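The Ten-Year Promise

Every few years somebody sells us the end of forgetting. The latest to try is Linuvum, a storage service that wants $386 up front and says it will look after your family photos, tax returns and half-finished novels for as long as you live. I asked what happens if the company dies first. The answer ran to three paragraphs and didn't contain a date.

I have heard this pitch before. In the late nineties it was gold-colored discs that would outlast our grandchildren. I bought a stack. When I tried them again in March, several wouldn't read at all, and one gave up eleven wedding pictures and then a long grinding noise. My grandchildren don't exist yet.

Akihiko Kamata has spent most of his working life pulling files off dead equipment in a small shop in Nagano, and he is not impressed by the word "forever."

"People ask me which brand to buy," he told me. "I ask them when they last opened the files. They look at the floor."

His customers bring in old desktops, mostly, the family machine that went into a closet when the laptop arrived. The drive inside may be fine. It may also have sat still for so long that it will never spin again. There is no way to tell from the outside, and Kamata charges the same to look either way.

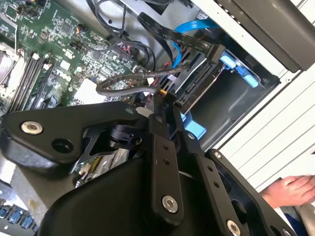 The industry likes to quote survival rates. Rerkow, which makes backup drives for home use, prints "98 percent" in large type on its box. Ninety-eight percent of what? The small print says drives tested over 5 years in a climate-controlled room. My closet shares a wall with the water heater.

Then there is Irker, a sorting program that promises to find your duplicates and toss them. I let it loose on a copy of my own archive. It flagged 900 pictures, a good many of them photos of my sister that happened to be taken a second apart. In one she is blinking. In the next she is laughing at something my father said. Irker wanted to keep the blink, which it judged to be sharper.

Mitsuko Uchida, a retired school librarian, has gone the other way. She prints. Two albums a year, captions in pencil, everything else deleted every New Year's. I told her this sounded reckless. What if the house burned down?

"Then I will have lost two albums a year," she said. "How many have you looked at?"

I didn't have a good reply, though I still think she is wrong. Paper fades, basements flood, and a shoebox can only be in one place. But her pictures get seen, and I can't say that for mine.

Linuvum called back last week with a discount. I asked again about the date.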